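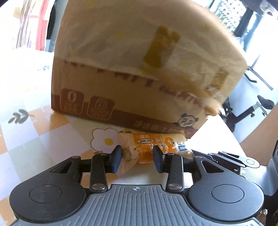 Sølve Boström
Has anyone found a sensible way to store snacks that only come in bulk? My wife orders from the Chinese shop in Lunde and the delivery arrived on Friday. The ones I like are the single wrapped puffed bars, the orange and white packets with the big 3 on the front, and they have ended up on the table with a great cardboard box behind them. Our kitchen has one tall cupboard and it is full. I don't want the table used as a shelf until September. What do other people do?

Home Forum Kitchen and Larder New posts Log in

peltport_pam
Leave them in the box and put the box under the bed. We did that for years in a flat with no larder at all.

Rupert Kofler
Wouldn't do that myself. Cardboard on a bedroom floor gets damp underneath if it's an outside wall. I decant everything into Koltine tubs, the 8 litre ones, and they stack four high in the bottom of the wardrobe. Label on the short side so you can read it without pulling the tub out.

peltport_pam
Ours was never damp. And tubs take up as much room as the box did.

Rupert Kofler
They don't, because you're not storing the air at the top. Sølve, how big is this box?

Sølve Boström
Says 5 kg net on the side, with a cartoon panda leaning over the band. It takes up a good part of the table. Haven't measured it properly but I make the cupboard gap 74 cm high and not very deep, so I doubt it goes in standing up.

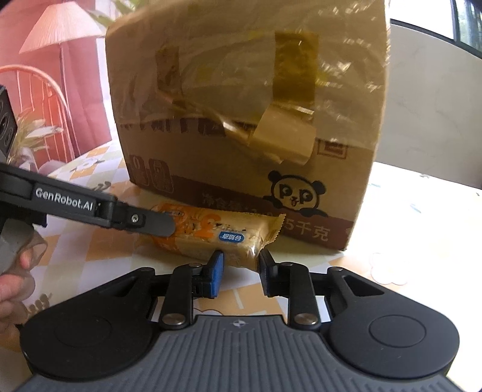

I could take the shelf out, but then the tins have nowhere to go. The tins were the reason for the shelf in the first place. Under the bed is out, we have drawers there.

gate_and_hinge
Wrapped things don't need a tub. They're already in a sealed packet. Get a Sidix door rack, the wire one with 5 baskets, and hang it inside the cupboard door. Took me ten minutes and a screwdriver. Check your door closes against the shelves first - mine needed the middle shelf moving back a bit.

Rupert Kofler
Puffed stuff gets crushed in a wire basket if you put anything on top of it.

gate_and_hinge
Then don't put anything on top of it.

peltport_pam
Or buy less at a time.

Sølve Boström
Postage is the same for one bag or ten, so that won't get past my wife. The door rack sounds the best of these. I have some 4 cm between the shelf edge and the door, is that enough?

gate_and_hinge
No. You'd want 8 at least. Can you cut the shelves down?

Sølve Boström
Two of them, yes. The bottom one is fixed.

Rupert Kofler
Leave the bottom one alone and hang the rack higher up then. Tub on the floor of the cupboard for whatever's left over.

This site uses cookies to remember your login. Accept Manage settings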